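Section 4: Placing and Pairing the Emness Room Sensor

The Emness room sensor reports temperature and humidity to the Vustov hub. Readings are only as good as the spot you choose, so complete this section before you peel the backing from the mounting plate.

4.1 Choosing a location

1. Select an interior wall. Exterior walls read low in winter and high in summer.
2. Hold the sensor at the planned height and check for drafts from doors, vents and stairwells.
3. Keep the sensor out of direct sunlight at all hours of the day.
4. Wipe the wall with a dry cloth.

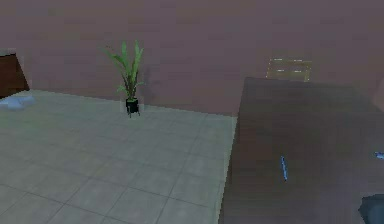

Comment from Totwood: We mounted ours next to the kitchen door and the humidity reading jumped every time the dishwasher ran. Moving it to the hallway side fixed the problem. Could step 2 mention appliances as well?

Reply: Appliances that give off heat or steam should be treated the same way as vents. The next revision will say so.

NOTE: Fresh paint must cure fully before the adhesive plate is used. If in doubt, use the two screws supplied.

4.2 Pairing with the hub

1. Plug in the hub and wait for a steady green light.
2. Pull the battery tab from the sensor.
3. Press and hold the sensor button until the light blinks.
4. Enter the pairing code 969 in the hub menu.
5. Wait 300 seconds. Do not press the button again during this time.

If pairing fails, move the sensor closer to the hub and repeat from step 3. Large metal surfaces and electronic equipment can weaken the signal – try a different position before you reset the hub.
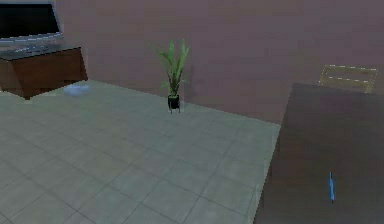 A reset clears all paired sensors and the stored history. The hub holds 3,000 readings per sensor and overwrites the oldest first. Export any readings you want to keep before going further.

CAUTION: Do not open the hub case. There are no user-serviceable parts inside.

4.3 Tabletop use

The sensor can also stand on its folding foot. Use this option in rented rooms, or for a trial period before fixing the plate.

1. Fold out the foot until it clicks.
2. Set the sensor on a level surface with the slots facing the room.
3. Select "Tabletop" in the hub menu. The Carrillo firmware applies a different correction in this mode.
4. Leave the sensor undisturbed overnight before relying on its readings.

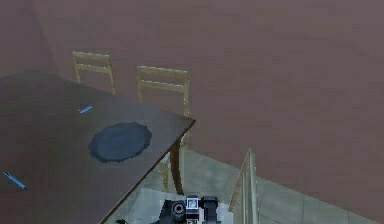 Figure 4-3. Wooden table with a flat, level top.

NOTE: Replace the battery when the hub shows code B2. Stored readings are not affected by a battery change.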